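Workshop Table FAQ

I get the same handful of emails about the big blond table in my Grollville workshop, so I finally sat down and typed up the answers. Updated Friday, April 14, 2023.

Where did the table come from?
A closing-down sale over in Astham! I paid 354 dollars for it, plus a very sweaty afternoon getting it up my stairs (we took the door off in the end).

Do you really work straight on the wood?
Yep, most days. I put a cutting mat down for knives and glue, but for fiddling with small mechanical bits I like the bare top. The grain is pale enough that a dark part or a shiny metal loop shows up right away, and my eyes aren't what they were.
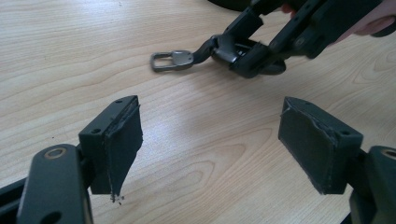 Yolanda Ostrowski wrote in to say that a pale top would drive her nuts, what with every smudge showing, and that she painted her own bench dark green years ago and has never looked back. Fair enough, Yolanda! I still like seeing the wavy lines, and I wipe up as I go.

What do you clean it with?
A barely damp cloth, then a dry one. For crumbs and bits of old foam I use a soft paintbrush and sweep toward me into my hand. Please don't soak it.

Can I sand out a scratch?
Small ones, sure. Go with the grain and take it easy. I stop at 20 minutes, go have coffee, and look again before doing any more.

Would you sell it?
Dvorak down the hall offers me 500 every April and I keep saying no. Ask me again when I move.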